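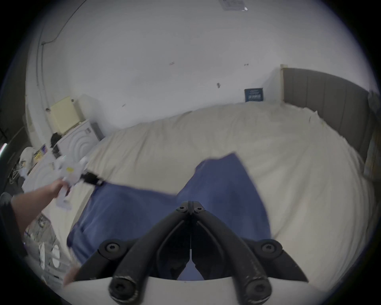
Rainer Strobel wrote on Thursday:

> I don't see how the Jerdale seat can stay empty until June. The rules
> say a by-election has to be called once 20 electors ask for one in
> writing, and I know we had more than that. If the clerk is sitting on
> the letters we ought to say so in public. Also, has anyone asked
> Petersen whether he is standing again or just being polite?

Rainer, the letters did go in. I spoke to the clerk's office this morning and they have been logged. The hold-up is that 2 of the sheets gave Skerka addresses, and Skerka was moved out of the ward at the last review. They are checking those against the register before they publish the notice. I was told to expect it by the end of next week.

On Petersen, I asked him. He said he would stand if the party wanted him and would not if it didn't. Make of that what you like. He held the seat by 200 votes last time on a very low turnout, so I wouldn't call it safe for anyone. 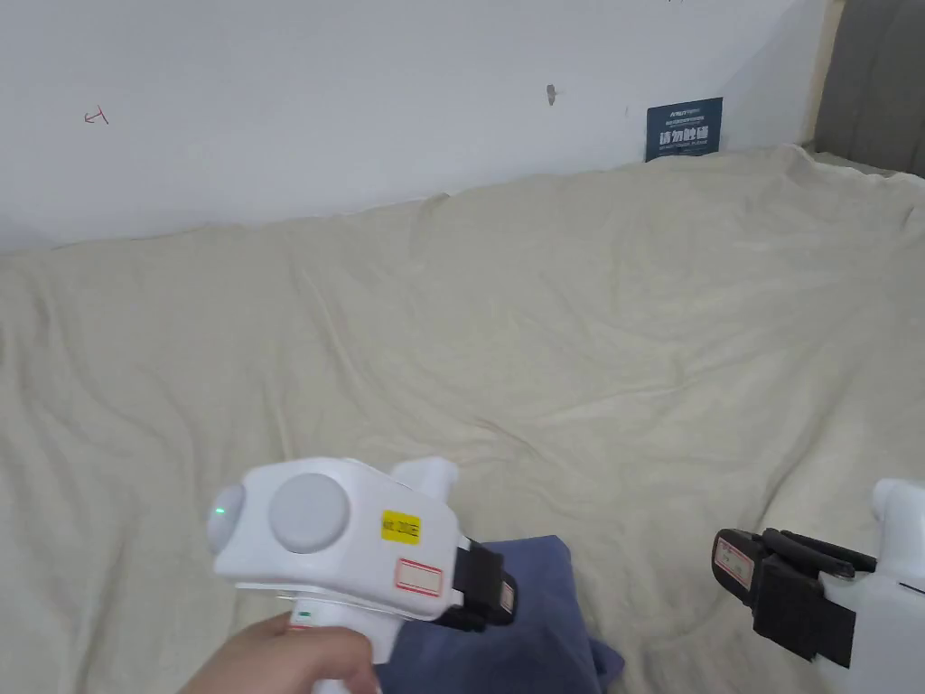 The other thing we need to settle is the boundary with Pitum. It follows the old parish line of 1790, and every review has left it where it was, even though the new houses now sit on both sides of it. I raised it at the last two meetings and got the same answer, that it was outside the scope. They might as well prop that little navy blue sign against the map, the one that says 请勿触碰, please do not touch. I would like us to put in a written submission this time, with the house numbers listed street by street.

If you can help with the streets off the Pitum road, reply to me off list and say which end you want. I have the current register but not the maps.

I can't do Thursday evening next week. Any other night is fine after 7.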